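4.3 Recording a cloth task with the hand-held gripper

Read section 4.2 before you begin. The gripper must be charged and paired with the Stekness recorder, and the operator must have finished the practice session with the rigid blocks. Cloth is more difficult than blocks, because it changes its shape every time you touch it.

Before recording

1. Clear the work surface. Only the cloth for this task should stay within reach of the gripper.
2. Wipe the lens with the dry cloth from the kit. Do not use kitchen paper.
3. Switch on the recorder and wait for the steady green light. If the light is blinking, the recorder is still searching for its position. Hold the gripper still until it stops.
4. Enter the task number. For folding and lifting of cloth, the number is 206.
5. Open and close the fingers fully, two times. The recorder uses this movement to learn the finger range.

Note: Long sleeves are allowed, but push them up to the wrist bone or higher if they touch the trigger.

Recording the grasp

6. Say "start" or press the side button. Wait one second before you move.
7. Bring the open fingers to the cloth slowly and from above. Try to take a fold of the cloth and not a single flat layer.
8. Close the fingers with the trigger. Stop pressing when the cloth is held. More force does not give a better grasp, and it makes the finger pads wear out early.
9. Lift the cloth and hold it for two seconds. You may turn the gripper during this time, also with the lens toward the ceiling. The recorder accepts any angle.
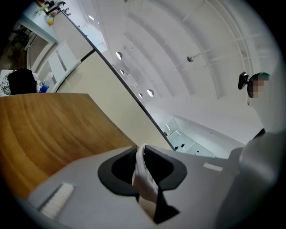 Figure 4-6. White cloth pinched in the gripper, lens facing up.

10. Put the cloth down, open the fingers and move the gripper away by one hand width.
11. Say "stop" or press the side button again. One recording is now saved.

Caution: Keep the cloth away from the trigger hinge. If the cloth is pulled into the hinge, release the trigger and switch off the recorder before you take it out. Never pull with force.

How many recordings

Make 20 recordings for each cloth. Change the starting place of the cloth a little after each one. If all recordings begin in the same way, the robot arm will learn only this one way, and it will fail when the cloth lies differently.

A recording in which you dropped the cloth does not have to be deleted. Mark it with the "drop" key and continue. Mr. Subramaniam's team at Skitholm uses these recordings separately.

Checking the result

Connect the recorder to the computer and open Drustbridge Viewer. Play the first and the last recording completely. The cloth must be visible at the moment when the fingers close. If your hand or sleeve hides it, repeat the recording.

If the viewer shows error 53, the clock of the recorder is wrong. Set the clock as described in section 2.5 and repeat the whole session.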